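Speaker notes, Bralside staff day

Open with the question Natália Kováčik put to me in February: who gets the dull bit now? Putting earbuds back in their cases used to be shared between three packers. Wait for hands.

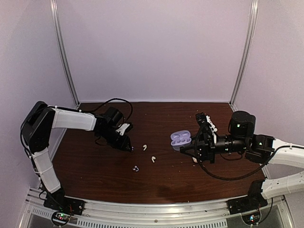 Clovura promised us "freed-up time". Ask where it went. Two of the three now watch the cell and fetch whatever gets dropped. Kamil Urban calls that minding, and his pay hasn't moved.

Don't get drawn on speed. I've asked for figures and had a brochure.

Finish on the 13 shifts with no named cover. Then Hedvika Koubek takes questions.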